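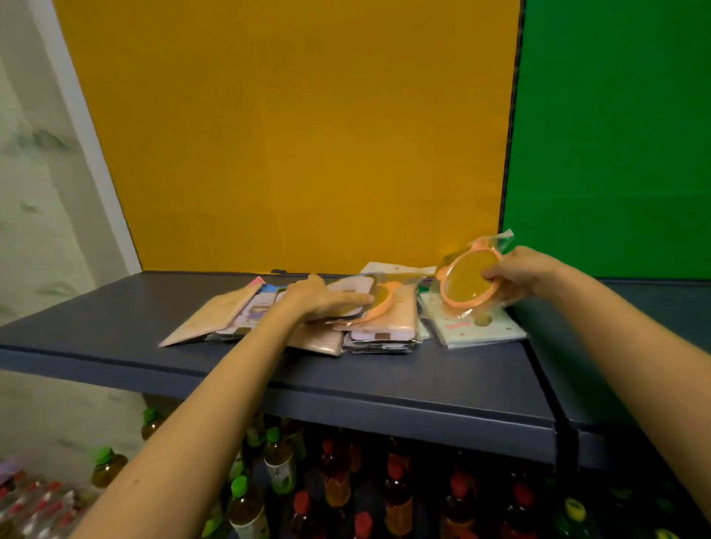

Shelf top, bagged items. Orange one in the right hand.

Notebook, August, started 9:40 am

Picking up the study lab where I left it. Goal for the month is a bench that a new starter with no work history can sit at and practise on without me hovering. The Plodska entry exam is the one most of them are going for, and the practical half of it is all fault-finding on small networks, so that is what the bench has to teach.

Current state: two switches, one router, the old Sterkthorpe host with the virtual machines on it. Host came up fine. It still takes ages to bring all the guests up together, so I have staggered them. The directory server goes first, then 300 seconds, then everything else. Tried a shorter delay and the file server came up before it could find a domain to log on to. Left it at 300.

Snapshots. Took a clean one of each guest before touching anything and named them "base" with the month. Please don't rename these. The reset script looks for the name and does nothing if it can't find it, and it doesn't tell you it did nothing. I should fix that. Not today.

10:55. Wrote up the fault list. There are 13 so far. Most are the usual: wrong gateway, DHCP scope with no free leases, a DNS record pointing at a machine that has been retired, a disabled account, port in the wrong VLAN. Two are nastier. One has a duplicate static address that only shows up when the second machine wakes. The other is a clock set far enough out that logons fail with an unhelpful message. Fathima Paul thinks the clock one is too hard for a first-timer. She may be right, but I'd sooner they met it on the bench than in their first week on a help desk. Moved it to the end of the list for now.

Ran all of them myself with a timer. Every one could be done inside 40 minutes, including the write-up, except the duplicate address. I knew what was wrong and it still ran over. Probably the ARP cache on the second switch hanging on to the old entry. Cleared it by hand and the next run was quicker. Check the ageing time.

Lunch.

1:15 pm. Ticketing. Put the trial copy of Fustaven on the bench so learners get used to logging a job before they start poking at it. Install was all right. Mail notifications don't work and I haven't looked into why — the firewall on the host is my first guess. Made three canned tickets written the way an actual user would write them ("internet is broken again"), no technical detail at all. Will do the rest when mail is going.

Question from Fathima about whether we let them use the Sikder notes during a practice run. I say yes for the first few goes, then no notes. The exam doesn't allow any. She wants it printed on the sheet so there's no arguing, fair enough.

2:50. Reset script run end to end. All guests back to base, switches reloaded their saved config, router did not. It was holding a config from an earlier practice. Saved the right one to startup and ran it again, good this time.

Still to do:
— make the script complain when a snapshot is missing
— mail out of the ticketing server
— ageing time on switch 2
— label the patch leads, the grey ones all look the same
— answer sheet for Fathima to check

Shut the host down at 4:10. Left the switches on.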